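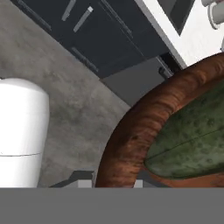

navy cabinets, gray floor, kitchen thoughts

Rowena Enriquez
OK so a few of you asked how the no-takeout October went and I keep typing long replies in DMs, so I'm putting it all in one place. Get a snack.

Rowena Enriquez
Background: in September I opened my bank app and added up every delivery order. $639. For one person! Who owns a rice cooker!! I had been telling people I "mostly cook."

Rowena Enriquez
The worst part was the fees. I was paying more to have noodles driven over from Tisau than the noodles cost, and Tisau is a ten-minute walk from my door (I love you Tisau, I'll be back, save me the corner table)

Rowena Enriquez
Rules I set: no delivery, no pickup, no drive-thru. Coffee out was allowed because I know myself. Eating at somebody's house was allowed and I want to thank my aunt for her service.

Rowena Enriquez
Week one was great. I was so smug. I made a giant pot of arroz caldo with way too much ginger and ate it for dinner four nights running, with a boiled egg and fried garlic on top. Would do it again tomorrow.

Rowena Enriquez
Week two I hit the wall. Came home at 8 p.m. with nothing thawed and stood at the fridge eating shredded cheese out of the bag. Technically within the rules.

Rowena Enriquez
What saved me after that was a list of lazy dinners taped inside a cupboard. Just stuff I can make without thinking:
garlic fried rice and an egg
canned sardines with tomato and onion
quesadilla with whatever
frozen dumplings in broth with a fistful of spinach
pasta, butter, black pepper, peas

Rowena Enriquez
The sardines one gets made fun of but please try it. Soften the onion really slowly, add a chopped tomato, let it go jammy, then dump in the whole can with the oil. Squeeze of lemon. Over rice. It costs nothing and I think about it at work.

Rowena Enriquez
Groceries: I do most of my shopping at Dalisay, the little market by the Tolville post office. Rice, vinegar, fish sauce, greens, all cheaper than the big store. Go before noon if you want the good long beans, they're gone by the time I get off work.

Rowena Enriquez
I tried tracking everything in Gratik for the first stretch and then quit. Typing in every onion made me not want to cook. Now I keep the receipts in a mug and add them up when the mug is full, which is a system my sister calls "upsetting."

Rowena Enriquez
Somebody asked about dishes. Yes there are so many more dishes. I have no wisdom here. I put on a podcast and complain.

Rowena Enriquez
Freezer stuff that worked: cooked rice in flat bags, adobo, grated ginger in little blobs. Freezer stuff that didn't: potatoes. The potato soup came back grainy and kind of sad and I ate it anyway, with a LOT of hot sauce.

Rowena Enriquez
I did slip up. 3 times. Two were pizza, one was a breakfast burrito at an airport and I don't think airports should count. My coworkers voted that it counts.

Rowena Enriquez
Moneywise, I was scared groceries would eat up the whole savings, and they did go up by more than $100. Still came out way ahead, and some of it went straight to new tires, so don't picture me on a beach.

Rowena Enriquez
Am I doing it again? Sort of. The plan is one takeout meal a week, picked up on foot, eaten with an actual plate. First one is going to be the beef noodles, extra chili oil.

Rowena Enriquez
Also I need soup ideas for people who don't like blending things. My blender is loud and my downstairs neighbor has opinions. Beans are welcome, lentils are welcome, send me whatever your mom makes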